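Grimotton Releases Drernov Tablecloth Range for Commercial Laundries and Venue Hire

HASLAM, Ont. – Grimotton, a manufacturer of flat textiles for the hospitality and event hire trades, announced today that its Drernov range of coloured table linen will be available to commercial customers across Canada from August. The range replaces the company's earlier spun polyester line, which will be withdrawn once existing stock at the Haslam warehouse is exhausted.

Drernov cloths are woven from a polyester and cotton blend at a finished weight of 200 grams per square metre. Yarn is dyed before weaving, and the finished fabric is heat set under tension to limit dimensional change during repeated laundering. The specification calls for residual shrinkage of no more than 2 per cent in either direction after the conditioning washes. Hems are double folded and lockstitched with a thread of matching fibre content, so that seam and ground fabric contract at the same rate and the edge lies flat after ironing.

The weave is a plain construction in all colours. Grimotton considered a satin band for the border but elected to omit it, as floats in a satin weave are prone to snagging in continuous-batch washers and on cart hardware. Customers who require a banded cloth may continue to order the existing white damask, which is unaffected by the change.

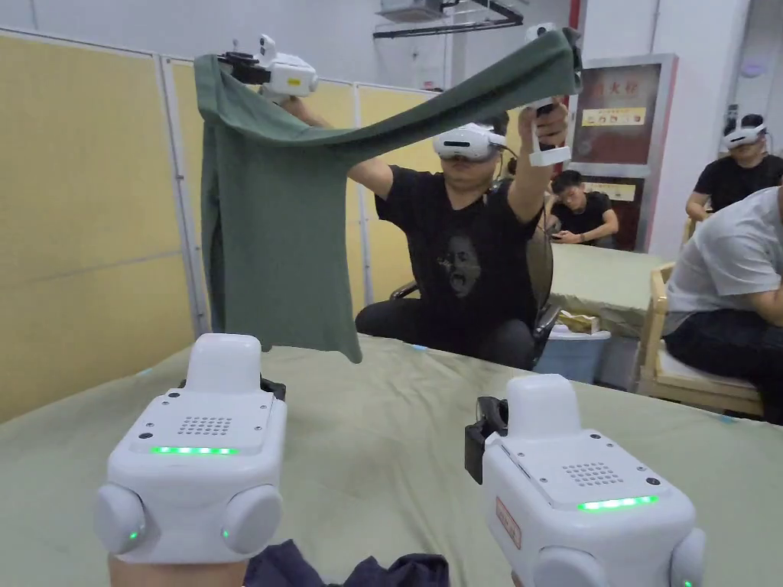 Colour selection for the range was governed by how a cloth behaves as a background under ordinary indoor lighting, including light-emitting diode fixtures with a high colour temperature. Strongly saturated shades tend to cast a tint on crockery and printed menus, while optical white shows creasing and glare. The mid-tones in the Drernov card were therefore kept low in chroma. A pale sage green of the kind on this table keeps white articles distinct from the surface, and a dark navy textile laid against it remains clearly separated in value. The same principle was applied to the remaining shades, which are stone, oatmeal, slate, dusty blue and a warm grey.

All coloured cloths are dyed with disperse and vat dyestuffs selected for resistance to oxidizing bleach at the concentrations normally used in healthcare and hospitality laundering. Operators are advised to process dark napkins separately from pale cloths for the first two cycles. Chlorine bleach should not be used on the slate or navy items. Recommended wash temperature is 60 degrees Celsius, followed by a neutralizing rinse and direct ironing from the extractor without full tumble drying.

Each cloth carries a woven label in one corner giving size, fibre content and care symbols. A blank field beside the symbols accepts a heat-sealed barcode or a radio-frequency tag supplied by the laundry. Tags are not included in the purchase price and may be ordered with the cloths for factory application.

Production will take place at the company's Gratodcombe mill, where a second stenter frame was commissioned earlier this year. The mill will weave and finish the range to a minimum dye lot of 2000 metres per shade. Orders below that quantity will be filled from stock in standard sizes, both square and rectangular. Round cloths will be cut to order and carry a longer lead time.

Matching napkins and runners will be offered in the same shades, together with dark navy as a napkin colour only. Shade cards, wash test reports and hemmed sample squares are available to trade customers on request from the Haslam sales office, which is open weekdays from 8:30 a.m. Pricing is supplied by quotation and is subject to freight.

About Grimotton
Grimotton weaves and finishes table linen, bed linen and service cloths for hotels, caterers, institutions and rental laundries. The company operates a mill at Gratodcombe and a warehouse and sales office at Haslam.

Media inquiries: Communications Office, Grimotton, Haslam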